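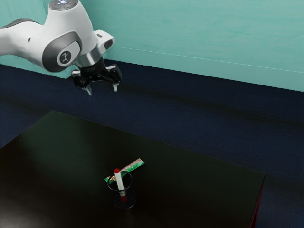

Home | Notebook | Bench log | Visitors | Archive

Search this notebook Go

May, written up 4:30 pm

Back from the Kerko open day. Went to see Gritow, their simulated manipulation bench, and came home with fewer answers than I wanted. Notes before I forget.

The pitch: train in the simulator, move the policy to the real arm, skip most of the bench time. The demo task was a marker in a drinking glass. Clear glass, dark shiny tabletop, so at least they picked something that hurts. The glass nearly disappears against the table and you end up finding it by the rim. I'd have the same trouble with our depth camera, and I asked how theirs gets modeled. Answer was "noise is added." What noise? They would get back to me.

There was a slim packet lying behind the glass as a distractor. One packet. Our own bench looks like a junk drawer by noon and I'd want to see it on that.

Numbers on the handout: 1093 simulated episodes, 53 real trials. The success rate is given for the first and not for the second. Asked twice. Second time I got the slide about rendering speed again (64 scenes in parallel, fine, good for them).

They did let us page through stills on the big screen, which was the useful part of the visit.
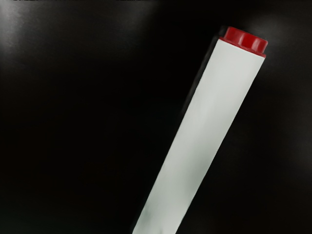
Gritow still, marker close up. Ridges on the red end hold up well; barrel shading goes blotchy lower down.

I'm split on this one. The red end is better than anything we render in Swati, highlights and all. The barrel has a soft gray-green patch on it and I can't tell if that is meant as a reflection, worn print or a texture that went wrong. The person at the desk said reflection. Of what, though. If a policy learns to lean on patches like that, it will be lost on a clean marker.

Contact is the other thing. Marker against the inside of a glass is a nasty little problem – two smooth hard surfaces, tiny contact area – and I got no friction values and no word on whether the glass can tip. Ours went over all the time when we tried this on Genska.

To do:
- email Kerko for the real trial results, all 53, failures included
- ask for the glass friction settings
- run our marker and glass on Genska, 200 tries, before anyone here talks about a license
- check if Swati can load their ridged cap mesh

Parking was on the far side of the building, allow extra time if you go to the next one. Coffee was good.

Shares 2 | Comments 0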